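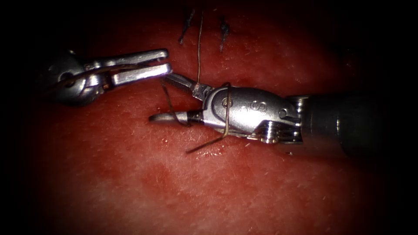
Já dá para deixar a costura da casa para uma máquina?

Pregar botão, fechar a bainha que descoseu, apanhar o rasgão da almofada: são os trabalhos que mais gente me pergunta se um robô já faz. Em casa, ainda não. Numa bancada, com alguém a preparar tudo, os braços cirúrgicos já pegam no fio e dão nós.

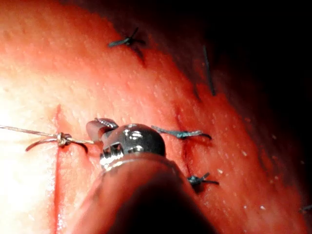 O fio claro com o nó, junto às pontas da pinça; à direita, pontos já atados em azul-esverdeado.

O que se aproveita disto para a agulha de mão:

Corte 2 palmos de fio, não mais. Fio comprido enrola-se em tudo, na mão e na pinça.
Dê 2 voltas no primeiro nó antes de apertar. Segura melhor enquanto faz o segundo.
Deixe pontas curtas, mas não rentes.
Em tecido grosso, use uma pinça de pontas serrilhadas para puxar a agulha. 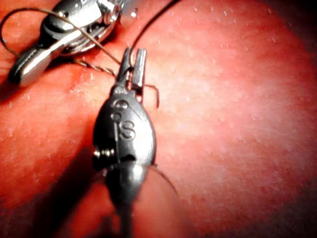
Eugénie Carré escreveu a discordar: na oficina de estofos dela, a máquina Kametti fecha 100 capas seguidas sem parar, e para ela isso já é costurar.

É verdade, mas são capas iguais, esticadas e presas antes de a máquina arrancar. O rasgão do sofá nunca vem assim.

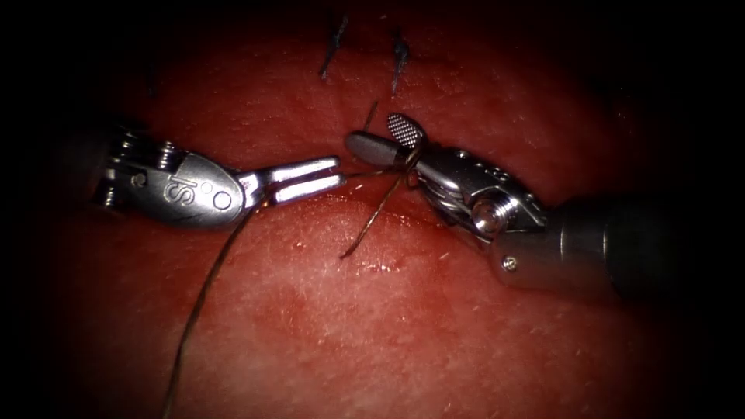
O difícil continua a ser o fio solto, que muda de forma a cada puxão. Dobrar toalhas tem o mesmo problema – e desenredar cabos também. Aspirar o chão ou cortar tábuas à medida é outra conversa, e aí eu já entregava o serviço.

Para a bainha, por agora, agulha, dedal e boa luz.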